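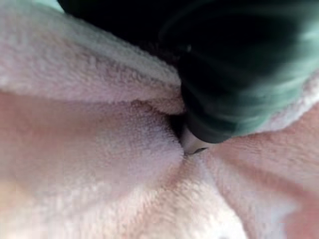 Text: Zoila Betancur, Linen Standards
Page last revised 11 March 2023

About Makside Linen

Makside Linen supplies, launders and repairs terry cloth for guesthouses, swim clubs and small clinics. The main plant is in Wiltstead. A second building on Arnel Road holds the sewing room and the reserve stock. We handle towels, bath mats and washcloths. We do not take bed linen, table linen or uniforms, and requests for these are passed to other firms in the area.

What we work with

Terry is a pile fabric. A ground weave holds the cloth together, and a second set of warp yarns is left slack so that it stands up in loops. The loops give the towel its absorbency by adding surface area. They are also the part that fails first. A loop that catches on a ring, a zipper or a rough shelf edge pulls out of line and takes yarn from its neighbors. A pulled loop can be trimmed level with the pile. It should not be tugged, as this lengthens the pull.

Pink and white terry makes up a large share of our stock. The shade is pale, and it shows the condition of the pile well: when a towel is bunched, the raised folds catch the light and the loops along them can be read one by one. Flattened or matted areas look dull beside them. Darker colors hide this, and we inspect them under a stronger lamp.

How towels are processed

Incoming bags are weighed and opened at the sorting tables. Each towel is shaken out and checked by hand for pins, tags and other small objects before it goes into a wash load. Loads are sorted by color first and by weight second. Mixing heavy bath towels with washcloths gives uneven drying, and the small pieces come out harsh.

We wash without fabric softener. Softener coats the loops and reduces how much water they take up. Where a client asks for a softer hand, we lengthen the final tumble on low heat — the pile lifts and the result is close to what the client wanted.

Towels leave the dryer and are folded within the same shift. A towel left bunched sets creases into the ground weave, most sharply where several folds meet at one point. These creases are cosmetic and come out in the next wash, but they make a stack lean. The house fold is in thirds lengthwise, then in half, then in half again, with the closed edge facing the front of the shelf. Hems are turned inward.

Grading

Every towel is graded after folding.

Grade 1: full pile, hems sound, no visible marks. Returned to the client.
Grade 2: light wear or trimmed loops, hems sound. Returned to the client unless the contract says otherwise.
Grade 3: open hem, thin pile or a mark that has survived two washes. Sent to Arnel Road.

The sewing room restitches hems with polyester thread at a short stitch length. Towels with thin pile are cut down to washcloths if the remaining area is large enough, and the offcuts are sold by weight as wiping rags. Cloth with stains that cannot be removed goes straight to rags regardless of pile.

The company

Makside began as the laundry of the Pillay Baths and became a separate firm when the baths closed their own wash house. The Pillay name is still used for our heaviest bath towel, which follows the old specification with a double-turned hem and a plain border at each end. The current client list stands at 82 accounts, the largest of which keeps 287 bath towels in rotation. The sewing room repaired 252 pieces last August, its busiest month to date.

New accounts

We ask new clients to send a sample bag before a contract is drawn up. The bag should contain towels as they are in use, including worn ones — new towels tell us very little about how a site treats its linen. Samples are washed, graded and returned with a written sheet listing the grade of each piece and any repair we recommend. There is no charge for the sheet.

Collections are made from the ground floor only. Bags must be tied and labeled with the account name. Damp towels should be bagged separately from dry ones and marked as such, as mildew spots can form in a closed bag and are seldom removed completely.

Questions on grading, repair or the house fold can be sent to the linen standards desk at the Wiltstead plant.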